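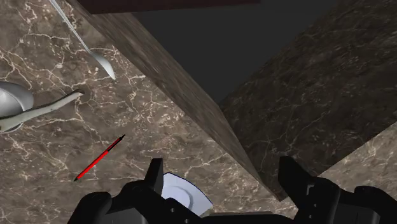
I was ready to dislike the Kikeline table lamp before I got it out of the box. It costs $200, it's sold as "inspired by" Italian lamps of the seventies, and that phrase usually means thin metal and a shade that never sits straight. The shade does sit straight, I'll give them that. My trouble is with the base, a glossy cream ceramic that wants a plain surface under it. On brown stone like this, with thin white and cream veins branching every which way, I think it would look fussy, and a lot of us have busy stone.

The cord is 19 inches shorter than the one on my old Bernow, and the switch is on the cord, so you end up groping behind the furniture for it. The dimmer has about 20 steps according to the leaflet. I could tell maybe four apart.

Light quality is decent - warm, no buzz, no hot spot on the wall. The Treltano at $735 has a better shade and a heavier foot, but I wouldn't pay that either. If you can find a used Bernow with good wiring, buy that. I'm sending the Kikeline back on Monday.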